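Sponges, and when to let them go

I used to keep a kitchen sponge until it fell apart in my hand, and my sister-in-law Brynhildur finally had words with me about it. So now I have a system, sort of!

The mesh-covered ones are my favorite for everyday mess. They scrub harder than the plain kind (dried egg, oatmeal, that ring in the soup pot) but I still wouldn't take one to a nonstick pan. Try it on the underside first if you're not sure.

Rinse it under hot water when you're done, squeeze it hard, then stand it on its short end so air gets to both sides. A sponge lying flat in the sink stays soggy all night and smells like it by Thursday. Once a week I soak mine for 5 minutes in hot water with a good splash of white vinegar - the loops hold on to crumbs, so swish it around and pick out whatever's left with an old toothbrush.

When it gets too ratty for dishes it moves down to the dirty jobs. Snip one corner off so you can tell it from the dish sponge. Mine does baseboards, the stove knobs, the patio chairs in July, and last of all the inside of the trash can.

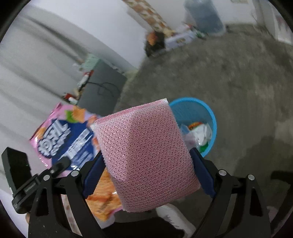

I do the little wastebaskets on the same day, by the way. Empty them, wipe the rim, one squirt of dish soap and a bit of warm water in the bottom, scrub, rinse and leave them upside down in the tub. Snack wrappers are the worst for leaving crumbs and grease down there, so fold them up small before you toss them. I also keep 5 or 6 spare bags flat under the liner, and then the next one is right there when you pull the full one out.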